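Home | Products | Engineering | Careers | Contact

Print this page | E-mail this page

Build and Release Engineer (Developer Tooling)

Postma is looking for a build and release engineer to join the team that maintains Jamari, our catalog and inventory software for furniture dealers, auction rooms and restorers. The position is full time and permanent. You can work from our office or from home, as long as you can be online for the morning call.

Our engineering group has 6 people. Two of them currently split the build work between them on top of their own projects, and it has grown past what can be done on the side. We want one person who owns it.

What the job is

Jamari is a Ruby application with a PostgreSQL database and a desktop sync client written in Go. There is also a set of older Perl scripts that import stock lists from dealers. The main repository is built and tested on our own machines with a mix of shell scripts and a job runner. A full test run takes too long, and a few of the browser tests fail for no good reason and have to be started again by hand. Your first task will be to sort out those tests and decide which ones are worth keeping.

After that, the work will include:

- Moving the build scripts into one documented setup that a new developer can run on a clean laptop
- Maintaining the release process for the sync client on Windows, macOS and Linux, including code signing
- Keeping dependencies current and reading the release notes before upgrading
- Looking after Binex, our internal package store, and planning what should replace it
- Helping developers when a build breaks and the reason isn't obvious

We release the web application every week and the sync client every 2 months. The next large release of the client is planned for July, and we would like the new setup to be in use before then.

Customers use Jamari to keep photographs, measurements, condition notes and provenance for each piece they hold. One of the longest records in our test data is a dealer ledger that begins in 1868, so date handling comes up more often than you might expect. Image processing is a large share of what our servers do, and its native libraries are behind most of our build trouble. 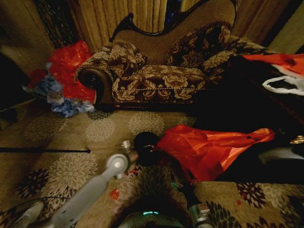 Chaise lounge with carved wooden frame and floral upholstery.

What we are looking for

You should have at least 5 years of experience in software development or operations, with a good part of it spent on build systems, continuous integration or packaging. The name of the tool matters less to us than whether you can explain why a build does what it does.

You will need:

- Solid knowledge of Git and of at least one build tool, such as Make, Rake or Bazel
- Working knowledge of Ruby — enough to read a stack trace and fix a broken test
- Comfort with Linux servers and shell scripting
- Clear written English, as most of our decisions are made in writing

Experience with Go cross-compilation or with macOS notarization would help. So would some Perl, although nobody is expected to be fond of it. A degree is not required.

What we offer

The salary band is sent to every applicant before the first interview. Benefits include health insurance, a retirement plan with employer match, paid vacation and a budget for books and conferences. You choose your own laptop and operating system. On-call duty is shared across the whole group and is paid separately.

Postma works with one outside partner, Arkar, which hosts our production servers. Hardware and data center work are handled there and are not part of this job.

How to apply

Send a resume and a short letter to the jobs address on our contact page. In the letter, tell us about a build or release problem you worked on: what was wrong, what you tried and what you ended up doing. One page is plenty. Links to public code are welcome but optional.

Applications are open until 5th February. We answer every one. The process is a phone call, then a paid half-day exercise on a cut-down copy of our repository, then a conversation with the team. If you need any adjustments for the interview or the exercise, say so in your letter and we will arrange them.

You must be authorized to work in the United States. We are not able to sponsor visas for this position. No recruiters or agencies, please.

Contact Postma | Privacy | Copyright Postma, all rights reserved | Back to top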